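제3장 용기와 적재: 보관 단위의 이해

글 소비아 북티(Sobia Bugti), 나히드 말리크(Naheed Malik)
4/16/23
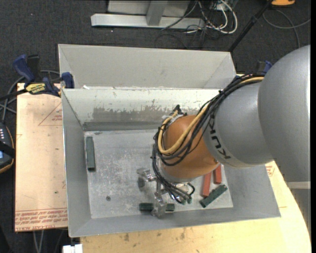

그림 3-1 경사진 벽면을 갖춘 금속제 용기와 직육면체 블록

물품을 보관한다는 것은 일정한 공간을 일정한 기간 동안 물품에 배정하는 일이다. 앞의 두 장에서는 창고의 입지와 건물의 배치를 다루었다. 이 장에서는 범위를 좁혀 물품이 직접 닿는 가장 작은 보관 단위, 곧 용기를 다룬다. 용기는 창고 설비 가운데 단가가 낮은 편에 속하여 도입 단계에서 깊이 검토되지 않는 경우가 많다. 그러나 한번 정해진 용기의 규격은 선반의 간격, 통로의 폭, 운반구의 종류에까지 영향을 미치며, 뒤에 이를 바꾸려면 상당한 비용이 든다.

학습 목표

이 장을 마친 학습자는 다음을 할 수 있어야 한다.
용기의 내부 용적과 유효 용적을 구별하여 설명한다.
벽면의 경사가 적재와 인출에 미치는 영향을 서술한다.
주어진 품목의 치수와 수요량으로부터 필요한 용기의 수를 산정한다.
용기의 점검 기록을 읽고 교체 여부를 판단한다.

3.1 용기의 구분

보관 용기는 재료, 형태, 운용 방식에 따라 구분한다. 재료에 따른 구분에서는 금속, 합성수지, 목재, 판지가 주로 거론된다. 금속 용기는 하중과 충격에 잘 견디지만 자체 중량이 크고, 표면 처리가 손상되면 부식이 진행될 수 있다. 합성수지 용기는 가볍고 세척이 쉬우나 저온에서 취성이 커지는 종류가 있다. 판지 용기는 한 차례의 운송을 전제로 쓰는 것이 보통이다.

형태에 따른 구분에서 가장 중요한 기준은 벽면의 기울기이다. 벽이 바닥에 수직인 용기를 직벽 용기, 바닥에서 위로 갈수록 벌어지는 용기를 사벽 용기라 한다. 직벽 용기는 같은 바닥 면적과 깊이에서 사벽 용기보다 위쪽 개구부가 좁으므로 선반에 빈틈없이 배열하기에 유리하다. 사벽 용기는 개구부가 넓어 손이나 도구를 넣기 쉽고, 낱개 물품이 벽을 따라 바닥 쪽으로 모이는 경향이 있다. 빈 용기를 서로 포개어 보관할 수 있다는 점도 사벽 용기의 장점으로 꼽힌다.

운용 방식에 따라서는 고정 용기와 순환 용기로 나눈다. 고정 용기는 정해진 위치를 떠나지 않으며 물품만 드나든다. 순환 용기는 물품을 담은 채 공급처와 사용처 사이를 오간다. 순환 용기를 운용하는 조직은 회수율을 별도로 관리하여야 한다.

3.2 용적과 충전율

용기의 내부 용적은 안쪽 치수로 계산한 전체 부피를 말한다. 유효 용적은 그 가운데 물품을 실제로 담을 수 있는 부피이며, 언제나 내부 용적보다 작거나 같다. 두 값의 차이는 모서리의 곡면, 칸막이의 두께, 상단의 여유 높이에서 생긴다. 직육면체 물품을 사벽 용기에 담을 때에는 벽과 물품 사이에 쐐기 모양의 공간이 남으므로 이를 함께 고려하여야 한다.

충전율은 담긴 물품의 부피를 유효 용적으로 나눈 값이다. 가지런히 쌓은 물품과 무작위로 투입한 물품은 같은 수량이라도 차지하는 높이가 다르다. 따라서 충전율을 보고할 때에는 적재 방법을 반드시 함께 적는다.

3.3 사례: 세보티어의 부품 보관소

세보티어(Sevotier)는 건축용 철물을 취급하는 중견 유통 업체로, 칸도라(Candora)에 부품 보관소를 두고 있다. 이 보관소는 2,000종의 품목을 취급하였으나 용기의 규격이 통일되어 있지 않았다. 조사 결과 서로 다른 규격의 용기가 39종에 이르렀고, 일부는 치수의 차이가 매우 작아 작업자가 육안으로 구별하기 어려웠다.

관리 부서는 품목을 크기와 출고 빈도에 따라 재분류하고 용기의 규격을 네 가지로 줄였다. 출고 빈도가 높은 품목에는 개구부가 넓은 사벽 용기를, 장기 보관 품목에는 직벽 용기를 배정하였다. 전환은 6월에 시작되었으며, 첫 단계에서 용기 875개가 교체되었다. 나머지 구역은 재고 조사 일정에 맞추어 순차적으로 전환하였다.

이 사례에서 주의할 점은 규격을 줄이는 과정에서 일부 품목의 충전율이 낮아졌다는 사실이다. 세보티어는 이를 감수하는 대신 용기의 상호 교환성을 확보하였다. 학습자는 3.6절의 계산 방법을 익힌 뒤 이러한 선택이 모든 보관소에 타당한지 검토하기 바란다.

3.4 용기의 표시와 점검

모든 용기에는 규격 기호, 허용 하중, 도입 연도를 표시한다. 표시는 선반에 놓인 상태에서 읽을 수 있는 면에 두며, 세척 과정에서 지워지지 않는 방법으로 한다. 시알(Sial)식 점검표를 사용하는 경우에는 바닥면, 벽면, 접합부의 순서로 상태를 기록한다. 표면의 가벼운 긁힘은 사용에 따른 정상적인 마모로 보되, 판의 변형이나 접합부의 벌어짐이 확인되면 해당 용기를 즉시 분리한다.

점검 주기는 용기의 재료와 사용 강도에 따라 정한다. 순환 용기는 회수할 때마다 점검하는 것을 원칙으로 한다.

주요 용어

내부 용적, 유효 용적, 충전율, 직벽 용기, 사벽 용기, 고정 용기, 순환 용기, 허용 하중

생각해 볼 문제

소속 기관이나 가까운 상점의 보관 공간을 정하여 용기가 어떤 기준으로 선택되었는지 조사하고, 3.1절의 구분에 따라 정리하시오. 조사한 내용은 3.5절의 토론 자료로 사용한다.

너니스(Nunness) 교재편찬실 | 문의: 교재편찬실 독자 담당 | 무단 전재 및 복제 금지 | 맨 위로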